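Compare Grippers on the Refrigerator Door

By Dindo Maglaya
2026-03-14

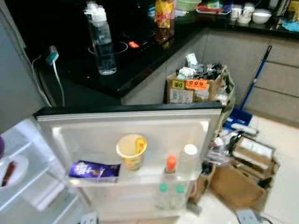
Door racks from the head camera's height. Bottle caps, a paper cup and a flat chocolate package share the upper shelf.

Most published gripper comparisons are still run on a table. The objects stand apart from each other, the approach is from above, and the score is the share of objects lifted. I have run that kind of test for years and I think it should be retired as a basis for buying anything that will work in a home. A refrigerator door is a better bench. It costs nothing extra, every test kitchen has one, and it separates grippers that the table ranks as equal.

My evidence is modest. We ran 273 retrieval attempts from door racks with two end effectors on the same arm and controller. The first was the Tasia, a parallel-jaw unit with flat rubber pads. The second was the Qian, which has three underactuated fingers driven by one motor. On our table test the two were close enough that I would not have argued for either. On the door they were far apart, and the order depended on the object.

The rack lip is the main reason. A bottle on a lower door shelf may show only its cap above the lip, so the gripper either takes the cap or reaches down behind the lip for the body. The Tasia took caps well. Its jaws are narrow, they close along a line, and the wrist can be turned so that both pads clear the next bottle. The Qian needs space on three sides and often had it on two. When a finger met a neighboring bottle first, the linkage did what it was designed to do and kept closing the other fingers, which pushed the target sideways into the rack wall. The motor current looked the same as in a good grasp.

Paper cups reversed the result. An open cup with something in it cannot be squeezed at the rim, and it cannot be tipped. The Tasia at its lowest force setting still creased the wall in more trials than I would accept. The Qian spread the load and left the cup round. A table test would show this too, but only if somebody thought to include an open, filled cup, and the standard object sets I have used do not.

Flat packages defeated both. A chocolate bar lying against the edge of a shelf offers very little to hold, and the shelf lip blocks the obvious approach. The Tasia got a pad under a corner now and then. I would not call it a capability. Grundwood sells a thin fingernail insert for this case, and I would like to see vendors ship something similar by default, with the geometry published.

The second argument for the door concerns the camera. A head camera looks down into the rack, so it sees caps well and bodies badly. Clear bottles are difficult for depth sensing in any setting, and in a rack the lip hides much of what would otherwise help. We added a wrist camera for 168 of the attempts. It helped the Tasia a good deal. It did little for the Qian, whose fingers block the view for the last 6 centimeters of the approach. A gripper and its camera should be bought as one part, and a data sheet that gives payload and stroke but no occlusion figure is leaving out something the buyer needs.

The controller matters less than people claim. We moved from the stock position controller to the Cukcombe impedance package in May of last year and expected a large gain. What we got was quieter contact with the rack and fewer emergency stops, plus about 60 hours of tuning. Failed grasps were still failed grasps. Compliance makes a bad approach safer to attempt. It does not find a third side for the third finger.

There are fair objections. A door moves when pushed, so its pose has to be measured again between attempts, and I have seen groups skip this and blame the gripper. Racks differ between models, which makes results hard to compare across labs. Cold surfaces fog, and pads behave differently on a wet bottle. I accept all of this. The answer is to report rack depth, lip height and door angle with the results, and to log the pad condition. That is one more line in a table. It is not a reason to go back to spaced objects on a flat surface.

For a kitchen arm today I would buy the parallel jaw with a wrist camera and put up with the creased cups. For a site that handles mostly cups and soft packages I would choose the other way. I could not have written either sentence from the table data, and I would be wary of a vendor who offers only that.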